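Ultitz Moves Liftgate Truck Inspections In-House at Olport Depot

OLPORT – Ultitz, the plumbing and heating supplies distributor, has opened a liftgate inspection and repair bay at its Olport depot. The bay will handle routine checks, greasing, electrical faults and platform repairs for all 92 delivery trucks that run from the company's three depots in the region. The work was previously sent out to contractors, and trucks were often off the road for a full shift while they waited for a slot.

The bay opened in January in the former returns area on the north side of the building. It has one drive-through lane, an overhead lamp rail, a test weight store and a parts counter shared with the tire shop next door. Trucks are booked in after they come back from the morning route, and the first slot of the day starts at 1 p.m.

Liftgates are the platforms at the back of a truck that lower pallets and boilers to the ground. Ultitz drivers use them at nearly every stop. A gate that sticks, leans or stops short of the ground means the load has to be broken down by hand or brought back to the depot.

"A liftgate fault used to cost us the rest of the day on that truck, and the customer got a phone call from us saying it would be tomorrow," said Olga Montecinos, fleet manager at Ultitz. "Most of those faults are small. It's a worn pin, a chafed cable or a switch with water in it. We wanted people on site who could find those before the truck left the yard."

The gates are supplied by Granivetti, which has fitted them to Ultitz trucks under a long-running agreement. Granivetti trained the bay's technicians at Olport and will continue to do the yearly certification of each gate. Everything between those visits now falls to Ultitz.

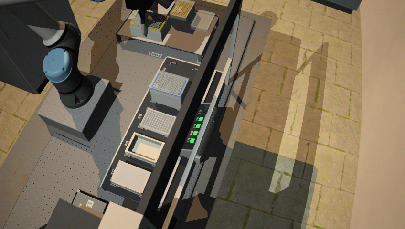
Drop point surveys are the second part of the program. Drivers have been asked to record the ground at each regular stop, because a platform that lands on an uneven surface takes a twisting load through its hinges. Poured concrete gives little trouble. Jointed stone is harder on the equipment, and a good many older laboratory and workshop sites still have it. The yellowish-tan paving in the rendering, with green moss-like lines in the joints, is the type of surface the survey form lists as "jointed, check before lowering." At stops marked this way, the driver walks the landing area first and looks for raised edges, then lowers the gate in two stages. The form also asks about slope, drains, curbs and how much room there is to swing a pallet jack.

The survey has covered 519 delivery addresses so far. Results are kept in Tosh, the route and job program that Ultitz drivers already carry on their handheld units. When a driver opens a stop, the ground type and any notes come up with the delivery instructions. A driver who finds that something has changed, such as a new curb or a blocked gate, can send a correction from the cab. Corrections are read by the depot office before they are added to the record.

Saron Asfaw, who leads the route office at Olport, said the notes have been most useful for relief drivers and for new hires.

"Our regular drivers know which loading area has the bad slab," Asfaw said. "That knowledge went home with them when they took a vacation. Now it's on the screen, and the person covering the route can see it before they park."

Inspections follow a written sheet with a fixed order. The technician checks the platform surface and edges, then the hinges, arms and pins, then the hydraulic lines and the tank level, and last the controls and warning lights. The gate is then run up and down with a test load. If a fault is found, the sheet stays with the truck keys and the truck is not released until a second person has signed it.

Drivers still do their own check before leaving in the morning. The morning check has been shortened to a single page and no longer asks for items that can only be seen from underneath. Those have moved to the bay sheet.
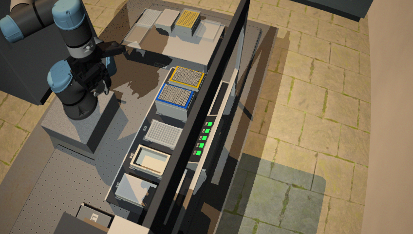 Computer rendering: a robot arm on a speckled gray pedestal beside a laboratory workbench.

Mitiku Ayele has been appointed lead technician for the bay. He joined Ultitz as a driver and later worked in the tire shop. Feven Wolde, who came to the company from a trailer repair business, will be responsible for hydraulics and will run the parts counter. A third technician will be hired in the spring.

"I drove with these gates in the rain and in the dark, so I know what a driver will put up with before writing it down," Ayele said. "We've asked everybody to report the small things. If it makes a new noise, bring it in."

The parts counter holds 200 of the most frequently used items, including pins, bushings, hose sets, control switches and lamp units. Larger parts, such as complete platforms and pump units, will still be ordered from Granivetti as needed. Wolde has set up a shelf for used parts that can be reconditioned in the bay during quiet periods.

Customers do not need to make any changes. Delivery windows and order cutoff times stay the same. Sites that have recently resurfaced a yard, moved a gate or changed where goods are received are asked to tell their depot so that the stop can be updated in Tosh. Sites may also ask for a copy of their own survey record.

Ultitz plans to extend the drop point survey to counter-to-site transfers and to one-time deliveries later in the year. Trucks based at the other two depots will continue to travel to Olport for liftgate work, and their visits will be scheduled to match regular stock runs between the buildings so that no extra trips are made. The company will review after the first year whether a second bay is needed.

"We looked at this for a long time before we spent the money," said Otakar Brabec, operations director at Ultitz. "The trucks are the part of the business our customers see every day. If the truck is there and the gate works, the order gets delivered. I'd like to thank the Olport team for clearing the space and keeping the returns desk going while the floor was being poured."

The returns desk has moved to the east entrance of the Olport depot, next to the trade counter. Visitors bringing back goods should follow the signs from the main gate and park in the marked spaces along the fence. The old returns door is now for trucks only.

About Ultitz
Ultitz distributes pipe, fittings, boilers, pumps and controls to contractors, property managers and public buildings. It operates trade counters and delivery services from its depots in Olport and the surrounding region.

Media contact
Press office, Ultitz, Olport depot
Questions about deliveries or survey records should be sent to the route office.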